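Nendham Robotics Board > Cells and Workstations > Maintenance and Setup

Topic: Steamed bun cell, two arms, right gripper drifts after a long day

plellitz_cell
Posts: 581
Hello all. I take care of a two-arm cell which unloads steamed buns from an electric steamer to a plate. Left arm is for the lid, right arm is for the buns. We run it by teleoperation and also by learned policy. I inherited it in September and the notes of the former owner were one page, so please be patient with me.

My problem: in the morning the right gripper closes to the same width each time. After 1000 cycles it closes a little less and the bun slides down between the fingers. I home it again, and it is good for a while. Left gripper does not have this problem, but it works much less, only one lid for each batch.

What I have checked already:
- finger screws, all tight
- supply voltage at the controller, normal
- steamer is in the same position, I have tape marks under it for this

This is how the cell stands during the transfer, so you know the layout. 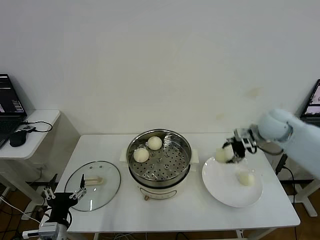 Re: Steamed bun cell, two arms, right gripper drifts after a long day

closetov_77
Nice cell. First question is from the cable. On the right arm it hangs down from the gripper area toward the floor. With a cable like this you pull the connector a little at every move. I would make a strain relief at the wrist and a second one at the forearm, and leave a loop between them. Then test again before you touch anything in the gripper.

Second thing, you put the lid flat on the table, left of the pot. Is it always the same place? If the left arm has to search for the lid, your cycle time is changing and the two arms will not stay together.

plellitz_cell
Thank you. Lid place is always the same, within the width of a finger. The cable I did not suspect. I will make the loop tonight.

phan_d
I don't agree that it is the cable. A bad connector gives you error or lost communication, it does not give a slow drift. To me this is steam. The right gripper goes over an open steamer the whole day, the moisture goes into the pivots with the old grease and makes a paste. The motor reaches its current limit earlier and the controller thinks it has gripped something. I had the same thing on a dumpling line, also the gripper near the pot only.

Please clean the pivots before you change any parameter. If you raise the current limit to hide the friction, you will crush the buns on the first morning after cleaning.

closetov_77
It can be a slow drift if the encoder loses counts. I have seen this also, with a cable in much better condition. But okay, cleaning costs nothing.

phan_d
It costs one afternoon :)

plellitz_cell
Can somebody tell the cleaning order? I am afraid to take the linkage apart and put it back wrong.

phan_d
You don't need to take it apart completely. I do it like this:

1. Move the arm away from the steamer, open the gripper fully, then power off at the controller. Wait until the lights are off.
2. Wipe the fingertips with a damp cloth, food-safe cleaner only. No solvent, it makes the rubber hard if your tips have it.
3. Clean each pivot with a thin brush. The screw heads on the pivots stay as they are, do not turn them. Compare the left finger with the right finger, they should be mirrored when the gripper is open. The open position looks like so, with the silver linkages easy to reach with the brush:

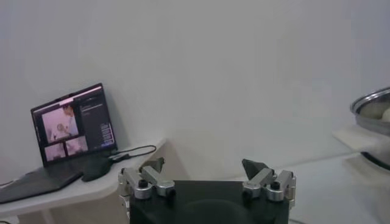

4. One small drop of food-grade oil on each pivot. Open and close by hand if your model allows it, and wipe what comes out.
5. Power on, home with nothing between the fingers, and write down the closed position. Put this number in a notebook. After a week you will see if it walks.

closetov_77
Good list. I would add: do the left gripper on the same day, even if it feels fine. Then you have the same starting point for both and you can compare.

And your mouse and laptop are close to the working area. I would move this table a bit more far, one wrong teleop move and you buy a new screen.

plellitz_cell
The laptop must be near, I look at the video panes when I teleoperate. But I can turn the table.

Report after both changes. I did the cable loop first and ran one shift, and the drift was still there. Then I cleaned as phan_d wrote. The brush came out grey from the right gripper and almost clean from the left one. After this I ran 1409 cycles and homed only 2 times, at the start and at the end. The closed position was the same.

phan_d
So it was the steam.

closetov_77
For this time yes. Keep the loop anyway, the connector will thank you later. And repeat the test when the weather is colder, the grease behaves different.

plellitz_cell
I keep the loop. Cleaning of the right gripper is now in my plan for every second week, left one every month. If the number in the notebook moves I will write again in this topic.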